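The Afternoon I Learned to Fold a Shirt Again

I have been folding T-shirts for most of my life and I thought I was pretty good at it. Then I spent two days in May at Hunar, in a former printworks on the edge of Sataritz, trying to fold one through a pair of handles bolted to a desk, and by lunchtime on the first day I had managed to tie a sleeve into something like a pretzel.

Hunar teaches robots to do chores. That's how the people there put it when they're talking to visitors, anyway. Among themselves they talk about episodes. An episode is one go at one task, start to finish, with a person working the arms and everything the arms do being saved along the way. Put the sock in the bin: one episode. Coil the cable and set it on the tray: one episode, and a long one. When I arrived the total on the whiteboard by the kitchen was 2,710, and the company wants a lot more than that before it tries training anything on the hard tasks.

There are two ways to show a robot something at Hunar, and I got to try both.

The first is by hand. You put the arm in a sort of limp mode (they call it floating), take hold of it above the gripper, and walk it through the motion. It's a lovely feeling! The arm weighs almost nothing because the motors are carrying it for you, and it goes wherever you nudge it, like leading a very polite horse. I picked up a rolled pair of socks on my second try and felt like a genius. The trouble is that you only have two hands, and so does the robot, and if each of yours is wrapped around one of its wrists you end up standing with your elbows out, leaning over everything you're trying to look at. Your own arms get into the camera views too, which spoils the recording for anything that is supposed to learn by looking. So hand guiding mostly gets used for setting start positions and for quick experiments.

The second way is the desk. There are two smaller arms on it, the leaders, and you move those while the real ones copy you a few feet away. The handles have a trigger each. Squeeze and the gripper closes. Let go and it opens, and whatever you were holding falls down, often a moment before you meant it to. The software that joins the two ends together is called Zupan, and the operators talk about it the way people talk about an old family car. Zupan is sulking this morning. Give Zupan a minute.

My teacher for the two days was one of the senior operators, who came to Hunar from a tailor's alterations shop and had very firm opinions about sleeves. She told me the first week is all about unlearning your fingers. At home, when you pick up a shirt, you're doing a hundred little things you don't know about – rubbing the cloth to find out if you've got one layer or two, letting it slip a bit, catching it again. The leader handles give you none of that. You have a pinch and you have your eyes. I kept grabbing two layers and finding out much later, when the whole shirt came up off the table like a rabbit out of a hat.

"Slower," she said, about every fourth minute. And then, when I got slow, "Now you're hesitating."

That turned out to be the most interesting thing I learned. Slow is fine. Hesitating is bad. If I hover over a collar for three seconds trying to make up my mind, the robot that learns from me may pick up the hovering as well, as though dithering were part of the job. Good operators decide first and then move. They'll sit with their hands in their lap and stare at a heap of laundry, and then do the whole thing in one go, smooth as you like. I watched one of the night crew do eleven sock episodes without saying a word. I said a great many words during mine.

Mistakes are a touchier subject. Some people at Hunar throw out every episode where something gets dropped. Others want a few kept, as long as the operator recovers nicely, so the robot gets to see what picking up after yourself looks like. There had been an argument about it the week before I came and I could tell it wasn't over. In the end they've settled on a tag, and somebody goes through the tagged ones later with a cup of coffee. Of the last 839 episodes of cloth work, 124 carry the tag. (A few of those are mine. I apologize to the person with the coffee.)
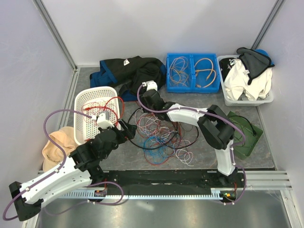 Wire is what the operators all complain about, and on my second day I found out why. Cloth at least stays more or less where you leave it. A cable remembers the coil it came out of, and pushes back, and hooks itself through its neighbor while you're busy with the other end. Sorting is the standard job: pull one strand out of the pile, work out where it belongs, get it there without dragging half the pile along. The blue bin with the divider looks so reasonable, thin tan and orange wires looped on one side and thicker coils on the other, and then there's the tangle in the middle of the floor, black and blue and red all through each other, with more red trailing out of the white basket. I went for a blue coil, feeling confident. Everything came with it.

My teacher's trick is to use one arm as a paperweight. You pin the pile with the left gripper, barely touching, and draw with the right, low and sideways, never up. It took me most of an hour to stop lifting. Even then I had to keep half an eye on the arms' own cables, which a beginner tends to forget about completely, and you don't want to swing a wrist around so far that its cable pulls tight. She does it by counting turns in her head. I did it by being told.

Clothes and wires together is a newer idea, borrowed from a smaller outfit called Jedska that shares a floor with Hunar. Their thinking is that people's homes don't come sorted by category, so why should the practice? A jacket ends up beside a charger and a charger ends up under a shirt. I'm told the mixed sessions are hated and requested in equal measure. The target for this summer is 2,000 of them, and there's a sign-up sheet.

I asked whether a robot had learned anything from me yet. The answer was kind, and it was no. It takes a big stack of episodes before there's much to see, and a beginner's are usually left out of the first round. But late in the afternoon they ran one of the sock models for me, trained on the regular crew. The arm went over the bin, paused, dipped, and came up with a sock pinched by the toe. One of the operators leaned across and said that was hers. She always goes for the toe. The others all grab the cuff, and she has been teased about it since winter.

I went home and folded a load of towels, very slowly, with two fingers on each hand. My back hurt for a day. The corners did line up, though.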